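Paying off the shop, one table at a time

Parisa Fallahi makes dining tables in Woltberg and has done so for 28 years. She trained as a bookkeeper and learned joinery at night from Davoud Yazdani, who still comes in to sharpen the plane irons. We talked in her office, over tea, with the door shut against the planer.

She started with a loan and two orders. "Both were from the same family," she said. "If they had changed their minds I would have gone back to doing accounts." The first table took her most of October. She charged too little for it and did not find out until she added up her hours the next spring.

Most of her customers now ask for long tables. Fallahi thinks people have gone back to eating with their relatives, or at least want the option. She tells them to measure the room, then measure it again with the chairs pulled out. "They send me the size of the room and forget that a person has to walk behind the chair."

She prefers to run the planks the length of the table. It is easier on the eye, she said, and crumbs wipe off in one direction. She leaves the wood light when the customer lets her, and most do.
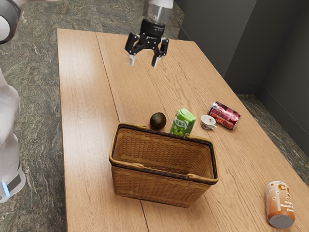
On finish and repairs

Fallahi uses oil on nearly everything. A varnished top looks good longer, but when it gets damaged the whole surface has to come off. With oil, the owner can sand one spot and rub in a little more. "I show them how before they leave. Half of them call me anyway."

Water rings are the usual complaint. Roya Ansari, who handles the orders, keeps a sheet of instructions by the phone and reads from it. Hot pans come second.

I asked about price. A standard table is $2,932, delivered, and Fallahi said she loses some buyers there. She does not argue with them. "Some come back after two years with a cheap one that wobbles. Some never come back, and maybe their table is fine."

She has no plans to open a second shop. Pao-chu Au, her apprentice, will take over the chair orders this year, and Fallahi wants to spend the extra time on a bench for her own kitchen. She has been eating at a folding table since she moved.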